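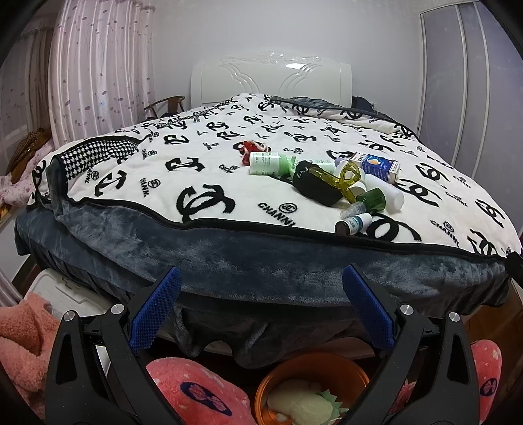
1/8
Spent last night clearing out my old Windows laptop. It was taking over 3 minutes to get to a usable desktop. Posting what I did in case it helps anyone with a machine the same age.

2/8
First stop was Task Manager, Startup apps tab. I turned off the chat programs, two printer helpers and the updater for a scanner I got rid of years ago. You can still open all of them by hand when you want them.

3/8
Next was Settings, System, Storage. Temporary files had a lot sitting in there from old updates. Read the list before you tick everything. Downloads is one of the options and it will empty that folder if you let it.

4/8
My Downloads folder had over 2,000 files in it. Mostly PDFs, bank statements saved twice, and installers. I sorted by size and started at the top. The first few were old phone backups and a video I already had on the external drive.

5/8
Uninstalled a trial of Ritmont Backup that ran out in June and was still loading in the background every time. The uninstaller asks for a restart and then asks again. Just let it do both.

6/8
The drive was over 90 per cent full when I started. If yours is the same, get some space back before you try anything else. Windows needs room for updates and mine had been failing without much of a message.

7/8
A few people have asked about Leduven, the paid cleaner that keeps popping up in ads. I tried the free scan last year. It found hundreds of "problems", wouldn't say what most of them were, and wanted a credit card to fix them. I took it off the same day. Everything in this thread is built into Windows.

8/8
Startup is now under a minute. The fan still runs more than I'd like, so the next job is getting the dust out of the vents. The computer shop in Greltville does it while you wait and I'll probably go in on Saturday. Will add the cost here once I know it.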